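Keep the Card Table Open

The Blackburn branch library plans to end its afternoon card table in August and put 17 computer desks in the space. I think that is a mistake.

I have played there for most of my retirement. On a normal afternoon the players range from 12 years old to 78. They don't all know each other's last names. They know who bids too high and who needs a ride home to Irnstead.

Radoslava Holub, the branch manager, told me the room costs $1,252 a year to heat and light. That is a fair thing to bring up. But the desks will need heat and light too, and the computers already upstairs sit idle after three o'clock.
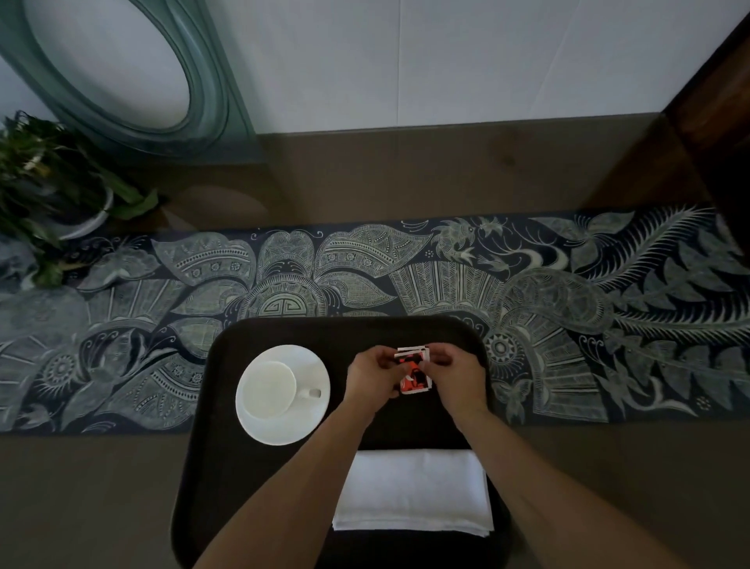
A small stack of cards, held upright over a serving tray.

Some people say we could play at home. A few of us do. Most of the regulars live alone, and a game for four needs four people. A public room is where you find the other three.

I would accept a smaller room or shorter hours. The old map room holds 40 and is used twice a month for tax help. Put six tables in it and leave the cards in the drawer by the door. The library board takes written comments at the front desk until the end of the month.

Lorna Semple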